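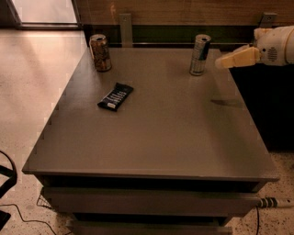
Search this forum Go

Anybody here signed up for the Painemal tidy-up service yet?

tevura_tom
8/18/22
So my building in Stonddale got offered the trial. They wheel in the arm, set it up next to whatever surface you want cleared, and it's supposed to pick up cans and wrappers and drop them in the right bin. It's 800 for setup and then 60 a month, and you can quit after 2 months. I watched the demo and came away kind of impressed and kind of annoyed? It's SO slow. But I hate clearing the break area enough that I'm tempted!

12 comments | 4 shares

marnie_k
We've had ours since June. Cans are easy for it, full or empty, as long as they're standing up. Flat stuff is where I get mad. Candy bars, napkins, a ketchup packet, forget it. It pinches at them, gives up, tries again, and meanwhile I'm standing there with my coffee wanting to just grab the thing myself (I usually do).

plainoldgus
60 a month to throw away soda cans. I have hands. They came free.

marnie_k
Gus, you don't share a break area with 19 people.

tevura_tom
Does it crush the cans at all? I'm worried about half a drink ending up all over my drawers.

marnie_k
Not so far. There's a grip setting in the menu and I turned it way down the first week. Do that before you do anything else.

evillalba
I compared it with the Plusesano kit for my shop. The kit's cheaper but you bolt it together and teach it every spot yourself, and it took me more than a weekend. I still like the kit better. When Painemal's acts up you call them and wait. When mine acts up I get a screwdriver. Happy to share my settings if anybody wants them.
Emiliano Villalba

marnie_k
Gotta disagree there. I called them twice and somebody picked up both times. I don't want to own a screwdriver for this.

plainoldgus
What does it do with a can that still has soda in it? Bin it anyway?

evillalba
Mine does, yeah. I put a tray in the bin.

tevura_tom
Ok, leaning toward the trial. Emiliano, send me those settings too, just in case. Do they come to you for setup on weekends?

Was this thread helpful? 7 likes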